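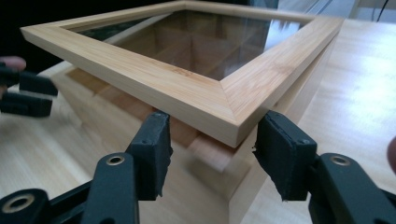 HSP 257 — Household Storage and Small Furnishings
Course Handout, Unit 6: Framed Lids, Display Boxes and Their Care

Clornimano Institute of Home Studies
Issued Wednesday, March 11, 2020

Print this page | E-mail this page

1. Scope of the unit

This unit deals with small display boxes made of bamboo and similar light materials, and with the glazed frames that rest on them or serve as their lids. Students are expected to have read the Unit 5 handout on surface finishes. The sections on mitre joints and on glass will be needed for the bench session, and students should bring this handout with them.

The term "box" is used here for the lower part only. The upper part is called the "frame" whether it is hinged, set loosely on the box, or held by pins or magnets. Catalogs often call the whole article a shadow box, a keepsake box or a display case, and these names are not used consistently from one seller to another.

2. Bamboo as a material

Bamboo is a grass. The stem is hollow, and flat stock has to be made by splitting the stem into strips, planing them square, and gluing them together under pressure. The resulting board is worked with ordinary woodworking tools and is sold alongside hardwood, but it differs from hardwood in several ways that matter to the person who has to look after it.

The grain runs straight along the length of each strip, with very little wandering. At intervals the strip is crossed by a faint mark where a node of the stem has been planed flat. Node marks are a normal feature of the material and should not be recorded as stains or scratches on a condition sheet. Students in earlier terms have made this error often enough that it is now marked down.

Color ranges from pale straw to a medium brown. The pale and honey-colored grades are usually close to the natural color of the stem, while the browner grades have been steamed. Both may shift in color under strong daylight, and a frame kept for years on one windowsill may show a different tone on the side that faced the glass.

Bamboo board takes up moisture at its cut ends more readily than along its faces. Ends should therefore be checked first when a piece has been stored in a basement or a bathroom.

3. The frame

3.1 Moulding. Inexpensive frames use four lengths of plain moulding of equal width. A plain profile is easy to dust and shows damage clearly. Square-cut outer edges bruise at the corners if the frame is dropped, and the bruise usually appears as a small flattened area on the point of the corner.

3.2 The mitre joint. Two lengths of moulding are each cut at forty-five degrees and brought together to make a right angle. A sound joint shows as a thin, even line from the inner lip to the outer edge. The following should be noted on the condition sheet:

- a line that is tight at the inner lip and open at the outer edge, or the reverse;
- a step between the two faces that can be felt with a fingertip;
- dried glue standing above the surface;
- any movement when the two sides are pressed very lightly toward each other.

A joint that moves must not be cleaned with a damp cloth until it has been reglued. The method for regluing, using the Cemura band clamp supplied at each bench, is covered in Unit 7.

3.3 The pane. Most small frames hold clear glass, and some hold acrylic sheet. The two should be told apart before any cleaning product is chosen. Glass feels colder to the back of the hand and gives a sharper sound when tapped with a fingernail. Acrylic scratches easily and must not be cleaned with ammonia or with paper towels.

Reflections make a pane difficult to inspect. Window light will hide dust on one part of the glass and show it strongly on another. Students should tilt the frame slowly and look across the surface at a low angle, then turn the frame a quarter turn and repeat. The box beneath may also be reflected or seen through the glass, and its grain can be mistaken for streaks. When in doubt, slip a sheet of black card under the pane.

4. The box

4.1 Relation of box to frame. The frame may be flush with the walls of the box or may overhang them. An overhang gives the fingers a place to lift from and keeps dust out of the joint between the two parts. It also means that the frame can be knocked upward by accident when the article is moved along a shelf. A box with an overhanging frame should be carried by the walls of the box, with both hands, and never by the frame.

4.2 Stepped rims. Many boxes have a ledge cut around the top of the walls on the inside. Depending on the design, the ledge may support a backing board, receive a raised lip on the frame, or hold a loose tray. Dust collects in the angle of the step. A soft, dry brush 33 millimeters wide or narrower should be used, working from the middle of each side toward the corner.

4.3 Inside surfaces. Unlined boxes should be wiped with a dry cloth only. Lined boxes are treated in Unit 8.

5. Order of work at the bench

Clear the bench and lay down a folded towel. Remove the frame from the box and set it flat. Record the condition of the four joints before touching the glass. Spray cleaner onto the cloth, never onto the pane, as liquid running under the lip will reach the backing and the cut ends of the moulding. Brush the rim of the box while the pane is drying. Replace the frame and check that it sits evenly at all four corners. A frame that rocks should be lifted off and set down again — it should not be pressed.

6. Reading and materials

Zakari, Small Boxes for the Home, chapters 3 and 4 (reserve shelf, item 1454)
Deng, Notes on Bamboo Board, pages on end grain and finishes
Abrasive paper, 800 grit, one sheet per student, to be collected from the supply desk

Condition sheets are due at the start of the next class meeting. Sheets submitted without the joint record will be returned ungraded.

This website uses cookies to remember your preferences. By continuing to browse, you accept our use of cookies.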